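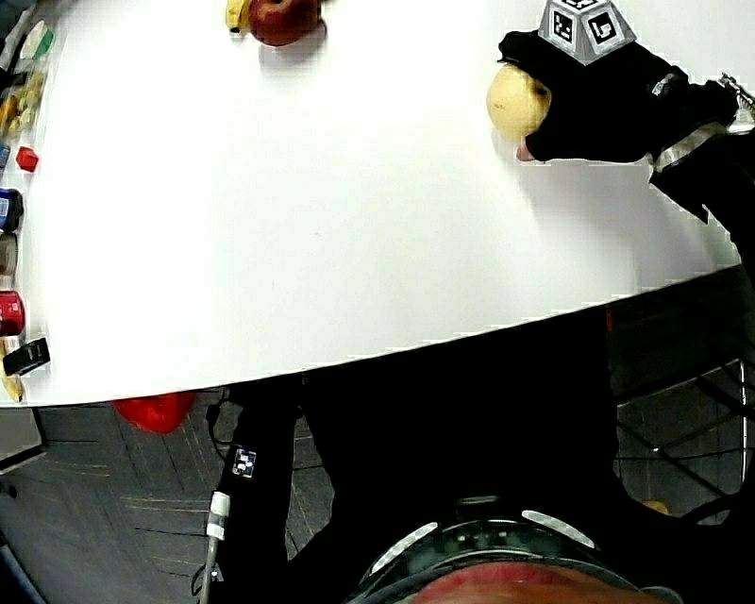
Pomme rouge et banane sur une table blanche, fruit rond jaune pâle tenu juste au-dessus.

Communiqué de presse

Clunura ouvre une liaison fluviale pour conteneurs réfrigérés entre Flaltthorpe et Imcombe

La navette circulera à partir de juillet. Elle desservira le dépôt intérieur d'Imcombe cinq fois par semaine et sera ouverte à toutes les compagnies maritimes faisant escale au terminal.

FLALTTHORPE – Clunura, exploitant du terminal à conteneurs de Flaltthorpe, a annoncé jeudi la mise en service d'une liaison fluviale régulière réservée aux conteneurs réfrigérés. Les barges relieront le quai nord du terminal au dépôt intérieur d'Imcombe, où les boîtes seront rebranchées dans l'attente de leur enlèvement par les destinataires. Le service démarrera en juillet, après une période d'essai menée avec la compagnie Sriwong.

Chaque barge pourra transporter jusqu'à 45 conteneurs sous température dirigée, alimentés en continu par les groupes électrogènes installés à bord. Le trajet entre les deux sites dure 10 heures, passage des écluses compris. Les départs de Flaltthorpe sont prévus en fin d'après-midi, ce qui place l'arrivée à Imcombe avant l'ouverture du guichet aux transporteurs routiers.

Les conteneurs réfrigérés débarqués à Flaltthorpe quittent aujourd'hui le terminal par camion. En période de forte importation, les prises électriques du parc sont occupées en permanence et les rendez-vous de retrait se concentrent sur les mêmes créneaux du matin. Le transfert par voie d'eau doit permettre de libérer des emplacements branchés dès le lendemain du déchargement du navire.

« Nos clients demandaient une solution pour sortir leurs marchandises du parc portuaire sans dépendre uniquement de la disponibilité des chauffeurs. Le dépôt d'Imcombe est proche des plateformes de distribution et il dispose de capacité électrique. Il manquait un lien régulier entre les deux sites », indique Imke Stüber, directrice générale de Clunura.

Un quai adapté à Flaltthorpe

Les barges accosteront à l'extrémité du quai nord, sur un poste distinct de ceux qu'utilisent les navires de haute mer. Ce poste servait jusqu'à présent au stationnement des engins de servitude. Clunura y a fait reprendre les défenses et les bollards, poser un éclairage à hauteur réduite et installer une armoire de branchement pour les boîtes en attente de chargement.

La manutention sera assurée par une grue mobile affectée au poste pendant les heures d'escale. Les conteneurs seront amenés depuis le parc réfrigéré par les tracteurs du terminal, en suivant une voie intérieure qui ne croise pas celle des camions extérieurs. Le débranchement au parc et le rebranchement à bord seront enregistrés sur le terminal portable des agents, avec relevé de la température affichée par le groupe frigorifique.

La priorité au quai reste donnée aux navires de mer lorsque ceux-ci nécessitent l'usage de la grue mobile. Dans ce cas, le chargement de la barge est décalé et les clients inscrits sur le départ reçoivent un avis par voie électronique. Clunura s'engage à publier l'horaire corrigé dès qu'il est arrêté par le bureau de planification.

« La difficulté se situait dans l'enchaînement entre le parc et le quai. Une boîte réfrigérée ne doit pas rester longtemps sans alimentation, et il fallait un ordre de passage que tout le monde puisse lire de la même façon. Les équipes ont travaillé sur les plans de chargement avec l'exploitant fluvial avant le premier essai », précise Custódio Carrilho, responsable des opérations du terminal.

Réception et contrôle à Imcombe

Le dépôt d'Imcombe accueille déjà des conteneurs secs et des caisses mobiles. Pour la nouvelle liaison, une partie du parc situé le long du bassin a été équipée de rampes de branchement. Les conteneurs y seront rangés sur trois niveaux au maximum, avec des passerelles d'accès pour les techniciens chargés des relevés.

Les températures seront contrôlées à l'arrivée de la barge, puis à intervalles réguliers jusqu'à la sortie du dépôt. En cas d'écart par rapport à la consigne figurant sur l'ordre de transport, le technicien prévient le client et la compagnie propriétaire du conteneur. Un atelier de première intervention est présent sur place pour les pannes courantes de groupe frigorifique. Les réparations lourdes restent effectuées à Flaltthorpe.

Les marchandises soumises à inspection sanitaire ou phytosanitaire seront contrôlées au port avant leur embarquement, selon la procédure actuelle. Les conteneurs en attente de décision ne pourront pas être inscrits sur une barge. Les formalités douanières pourront être accomplies à Flaltthorpe ou à Imcombe, au choix du déclarant, sous réserve que le régime de transit ait été ouvert avant la clôture de la liste de chargement.

Lamai Kaewmanee, cheffe du dépôt d'Imcombe, rappelle que les horaires de retrait ne changent pas pour les conteneurs secs. « Les transporteurs qui viennent chercher un réfrigéré auront une file séparée au portail et devront présenter la référence de branchement avec leur numéro de rendez-vous. Le reste de la procédure est identique. »

Sriwong, première compagnie cliente

Sriwong, qui importe par Flaltthorpe des fruits, des légumes et des produits surgelés pour le compte de plusieurs groupes de distribution, a réservé une part fixe de la capacité sur chaque départ. La compagnie proposera Imcombe comme lieu de livraison sur ses connaissements, de sorte que ses clients n'auront pas à organiser eux-mêmes le parcours fluvial.

« Nous avions besoin d'un acheminement dont l'heure d'arrivée soit connue à l'avance. Pour des produits frais, un horaire tenu compte souvent davantage qu'un trajet court. Les voyages d'essai nous ont aussi permis de revoir la façon dont nous transmettons les consignes de température, qui arrivaient parfois trop tard au terminal », déclare Nesma El Khatib, directrice commerciale de Sriwong.

Pendant la période d'essai, les équipes ont notamment vérifié la tenue de l'alimentation électrique à bord, le temps nécessaire aux branchements et la transmission des données entre les systèmes des deux sites. Le plan de chargement a été modifié à la suite de ces voyages – les boîtes dont la consigne est négative sont désormais placées au plus près des groupes électrogènes, où l'accès est plus facile pour l'équipage. Le format du message de pré-annonce a également été simplifié.

Les autres compagnies peuvent réserver de la place sur la capacité restante, au départ ou par contrat saisonnier. Les transitaires et les importateurs peuvent aussi s'adresser directement à Clunura lorsqu'ils ont la charge du transport terrestre.

Retour des conteneurs vides et exportations

Dans le sens Imcombe – Flaltthorpe, les barges ramèneront les conteneurs vides et les boîtes pleines destinées à l'exportation. Les vides pourront être lavés et faire l'objet d'une inspection technique avant le départ d'Imcombe, si la compagnie propriétaire le demande. Ils seront alors remis directement au parc de disponibilité du terminal.

Les exportateurs de produits laitiers, de viande et de pommes de terre transformées installés dans l'arrière-pays figurent parmi les utilisateurs attendus. Leurs conteneurs devront être présentés au dépôt la veille du départ de la barge. L'heure limite figurera sur la confirmation de réservation, avec celle du navire de mer auquel le conteneur est destiné.

« La question du retour a été posée très tôt par les chargeurs. Un conteneur vide disponible à Imcombe évite à l'exportateur de faire venir une boîte depuis la côte. Nous publierons chaque semaine l'état des vides par compagnie, pour celles qui ont donné leur accord », explique Imani Tran, responsable des services intérieurs chez Clunura.

Réservations

Les réservations se font sur le portail client de Clunura, dans la rubrique consacrée aux transports intérieurs. Les comptes existants donnent accès au service sans nouvelle inscription. Pour chaque conteneur, le client indique le numéro de la boîte, la consigne de température, le réglage de ventilation, le poids brut et la date de retrait souhaitée. Les demandes incomplètes restent en attente et ne donnent pas lieu à une affectation sur barge.

La liste de chargement est close à midi le jour du départ. Après cette heure, une boîte peut encore être retirée de la liste, mais les frais de manutention déjà engagés restent dus. Les matières dangereuses ne sont pas acceptées sur la liaison à son ouverture.

Le tarif comprend la mise à quai à Flaltthorpe, le transport, l'alimentation électrique à bord et le déchargement à Imcombe. Le branchement au dépôt est facturé séparément, à la journée, au-delà de la période de franchise inscrite au contrat. La grille tarifaire et les conditions générales sont communiquées sur demande par le service commercial.

À propos de Clunura

Clunura exploite le terminal à conteneurs de Flaltthorpe et le dépôt intérieur d'Imcombe. L'entreprise assure la manutention de navires porte-conteneurs, le stockage, l'entretien des conteneurs réfrigérés et l'organisation de transports terrestres pour les compagnies maritimes, les transitaires et les chargeurs.

Contact presse

Clunura, service de la communication, terminal à conteneurs, quai nord, Flaltthorpe
Les demandes d'entretien et de visite du poste fluvial sont à adresser au service de la communication.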